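Workshop > Notebook > Glazes and slips > July

July, started writing this at 7 in the evening with the kiln still ticking

Well, the Tillerley clay has had its second outing and I am a good deal happier with it than I was. For those who missed the last entry, I'd been getting little crescent-shaped flakes of slip lifting off the rims of the mugs, always on the handle side, and I had more or less blamed the clay for everything short of the weather. Colm Tierney came by at lunch, turned one over in his hands for a good long while and asked how dry I was letting them get before dipping. Too dry, is the answer. I'd been leaving them uncovered overnight next to the window, like a fool.

So this batch went under plastic as soon as the handles were on, and I dipped them while I could still mark the foot with a thumbnail. I mixed the white slip fresh, 869 grams of dry stuff to a bucket, plus the 300 grams of ball clay that Colm swears by (he had it from the Dwivedi recipe sheet, the one with the tea stain over the bottom line, so we are both guessing at the last ingredient). Sieved it twice. It was lovely stuff, like single cream, and it clung to the brush beautifully.
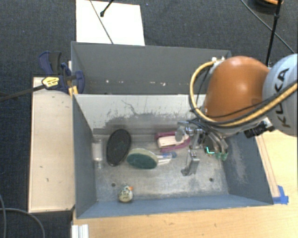 I let the slip sit for an hour after sieving, which I never used to bother with, and gave it a slow stir with my hand to keep the air out. Five mugs went in rim first and seven went in foot first, to see whether the direction made any difference. I held each one for a slow count of three and gave it a twist on the way out to shake off the drip. The rim-first ones had a tidier edge, no question, though I got slip up my sleeve every single time.

All of them have been through the bisque now and I've run a fingernail round every rim. No flaking at all on the rim-first lot. One of the others has a tiny blister under the handle, which I think is down to me pressing too hard when I joined it, and I've put a pencil cross on its foot so we can keep an eye on it.

Next job is the Nandow clear over the top, thinned a touch more than last time, as it went milky in the thick places. I'd also like to try the same slip on the Revier stoneware if anybody has half a bag going spare. Must remember to wash the fine sieve before it sets solid.

Comments

Pru: Half a bag of Revier under the bench by the sink, help yourself! It's a bit stiff and will want a good wedge.

Colm T: Told you about the plastic. I think the missing line on the sheet is whiting, but don't hold me to it.

Wes: Did you slip the insides as well, or only the outsides? Mine always crack when I do both on the same day.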